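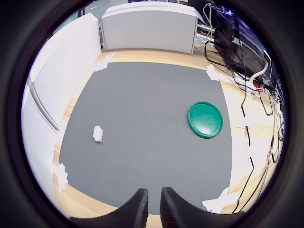
La estera gris, con la tapa verde.

Inventario de lo que queda

El formulario de Cuvthorpe tenía 105 casillas y yo había rellenado dos. Casilla uno: tapa redonda, plástico, verde. Casilla dos: pieza blanca, pequeña, sin marcar. En la columna de procedencia escribí lo mismo para ambas: domicilio Pristitz, cocina. En la de destino no escribí nada.

El procedimiento de la casa para liquidar un domicilio es conocido. Se coloca la estera gris, se fija con cinta blanca por las esquinas y se depositan los objetos de dos en dos. Se anota la distancia entre ellos en milímetros. Se retira uno. Se anota la ausencia. El manual, redactado por Kontogiannis cuando la firma ocupaba todavía un solo despacho, no justifica la última operación. Dice: «La ausencia se anota con el mismo cuidado que el objeto».

La tapa procedía de un tarro. El tarro no figuraba en la entrega. Consulté el albarán de noviembre: un lote de cocina, 300 piezas, de las cuales la mayoría ya estaba clasificada por el turno anterior. Ningún tarro. Había tres embudos, una balanza sin platillo y una caja de gomas elásticas endurecidas. Solicité por escrito una segunda búsqueda. La respuesta llegó al cabo de dos horas: no consta.

Una tapa sin tarro se clasifica como parte. Una parte sin conjunto se clasifica como residuo, salvo que el operario declare lo contrario en la casilla de observaciones. La declaración compromete al operario durante toda la vida del expediente. Yo llevaba once años en la firma y no había usado nunca esa casilla.

Medí el diámetro de la tapa. Medí el reborde. Repetí las dos medidas y obtuve los mismos valores. A continuación moví la pieza blanca, conforme al apartado de distancias.

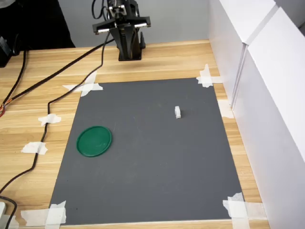
Segunda medición

La pieza blanca presentaba otro problema. El lote la describía como «taco, posiblemente de mueble». El catálogo Prusaso, que es el que usamos para herrajes y calzos, no recoge nada de esas dimensiones. Lo recorrí entero, 500 entradas, con una regla bajo cada línea para no saltarme ninguna.

Un calzo tiene una altura determinada por el defecto que corrige. Conocida la altura, se conoce el defecto. En algún punto del domicilio Pristitz hubo, por tanto, una mesa coja, o una nevera desnivelada, o un suelo vencido hacia la ventana. Alguien se agachó y puso debajo lo que encontró. La mesa dejó de moverse y la pieza dejó de verse durante años — el plazo exacto no es deducible.

Anoté la altura. Anoté también la hipótesis y luego la taché, porque el formulario no admite hipótesis.

Quedaba la distancia entre los dos objetos. El apartado exige una cifra y yo la tenía, pero advertí que variaba con cada colocación y que el manual no fija cuál es la válida. Puse la pieza cerca de la tapa. La puse lejos. Volví a acercarla. Las cifras eran todas correctas.

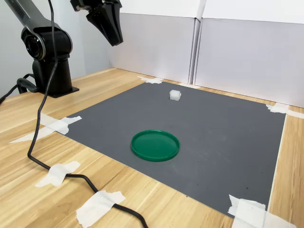 Decidí tomar como referencia la cocina de origen. El expediente incluía un plano a lápiz, sin escala, con la mesa junto a la ventana y una cruz en la alacena. Si la tapa estaba en la alacena y el calzo bajo la mesa, entre ambos había un paso largo, o dos cortos. Alguien lo había dado todos los días, con el tarro en la mano.

Un paso no es una unidad admitida. Lo convertí a milímetros por el método del anexo y el resultado no cabía en la estera.

A última hora llamaron de recepción para preguntar si el lote estaba cerrado. Contesté que faltaba una casilla. Preguntaron cuál. Contesté que observaciones, y hubo una pausa en la línea, y después me dieron el número del impreso de custodia.

Escribí: «Se conservan juntos. Distancia: la de la casa». Firmé, puse la fecha, 2022-12-12, y pasé a la casilla tres, un embudo.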